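Poll workers and phone bank people wanted, Stovuvard district

Posted September 11, 2022

We need people. The February local election is closer than it looks and the district office is short again, worse than last time. 13 polling places, and right now not one of them has a full crew.

What we're hiring for

Poll clerks. You check names against the roll, hand out ballots, point people to a booth. One long day, 5:30 am till the count is done. Bring food.

Count staff. Evening only. You sort, you bundle, somebody else checks your bundle. Need good eyes and patience. Last election the Nulia hall finished well after midnight so plan for that.

Phone bank, nonpartisan. Calling voters whose registration has lapsed or who moved. There are 656 names on the list so far and it keeps growing. Two evenings a week, script provided. You do not talk about candidates on these calls. Not even if they ask, not even if they ask nicely.

Pay

Poll clerks get 300 for the day, training included. Count staff and phone bank are paid by the hour, rate is on the form. Paid by check within three weeks, please don't call the office about it before then.

Who can apply

Registered voters in the district, 18 and up. High school seniors can do phone bank with a signed permission slip.
You can't be a candidate, or married to one, or living with one. Also can't be working for a campaign, paid or unpaid. Yard signs: take yours down before you start, we've had complaints.
Dutch or French speakers please say so on the form, we're very short at the De Graaf Street location.
No experience needed for clerks. Lead clerk is different, you need at least one election behind you.

Training

One session, two and a half hours, mandatory. Yes, also for people who did it last time, the rules on provisional ballots changed. Sessions are at the Temier building, side entrance, room 345. Parking in back is permit only till 6 so use the street.
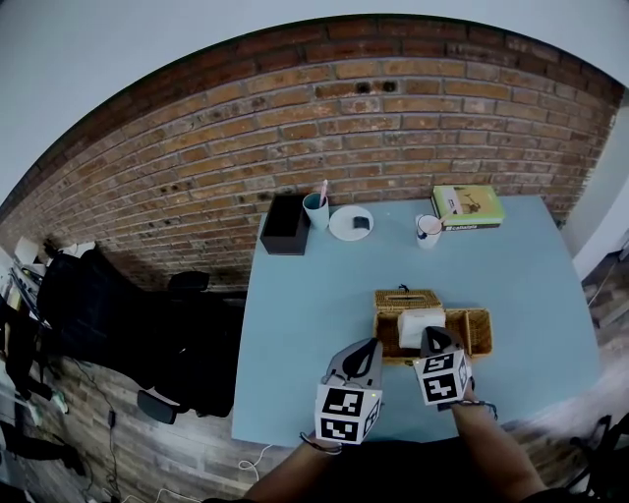 Blue table, brick wall.

How to apply

Paper form at the front desk or have one mailed to you. Fill in both sides, people always miss the back. Include a copy of your ID and tell us wich days you can't do training.

Questions about clerk and count jobs go to Hendrik Visser. Phone bank is Godelieve Van Loon, afternoons are best. If you get the machine leave your name and number slowly, twice.

Spots are filled in the order forms come in. If you applied last year and didn't hear back, apply again, we dont keep the old forms.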